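Betreff: Re: [Gartenliste] Kartoffeln einlagern

Liebe Nesma, liebe alle,

Nesma Bouazza schrieb im März 2019:
> Meine Knollen keimen schon wieder wie verrückt.
> Lagert ihr sie mit Äpfeln zusammen?

Bitte nicht mit Äpfeln, die treiben das Keimen nur an! Bei uns liegen seit September gut 40 Kilo im Keller, dunkel und kühl (ich schaue trotzdem ständig nach, alte Gewohnheit), und sie sind noch fest.
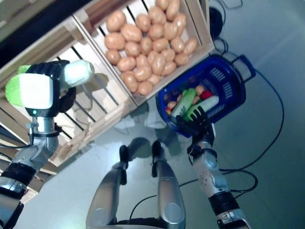 Kartoffeln und Gemüse

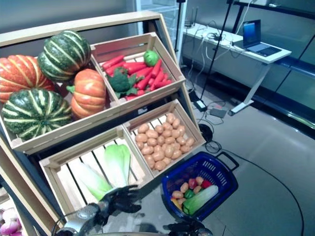
Möhren schlage ich in feuchten Sand ein, Laub vorher abdrehen. Kürbisse mögen es wärmer, bei mir stehen sie im Flur.

Herzliche Grüße und gutes Vorkeimen
Joris De Haan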